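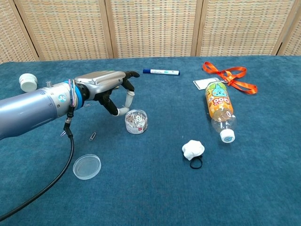
## Humanoid hand or two-jaw gripper for small parts?

I have a Kendik arm with a humanoid hand on it and I'm trying to pick single paper clips out of a small round tub. Palm down, fingertips curled, coming in from the top. The fingers get to the tub fine, but I can't get one clip reliably. Over 80 tries I got a single clip 4 times. The rest were either nothing or a tangle.

I can borrow a Wullell two-jaw gripper until Friday. Is it worth the time to swap it, or is this a tuning problem? Bottles and markers are no trouble with the hand.

**Answer 1** (accepted)

Swap it and run the same 80 tries. Same tub, same fill level, same approach height, or the numbers won't tell you much. Clips hook on each other, so a two-jaw will bring up tangles too, but you can close it on one wire and you only have two contact points to tune.

Before you take the hand off, try picking a loose clip off the cloth. If it can do that, your finger control is okay and the tub wall is what's stopping you. Try a wider, shallower dish next.

Also tie the hanging cable up along the forearm. I had one drag on the table and it pulled my wrist off by a few millimeters at the end of every reach. The Haverford mount has a clip for it. A strap works too.

**Answer 2**

What controller? On the Endska one the default finger force is way too high for this. Mine was set to 3000 out of the box and I run it at 10 percent of that for small stuff. No idea if yours uses the same scale.

**Answer 3**

use a magnet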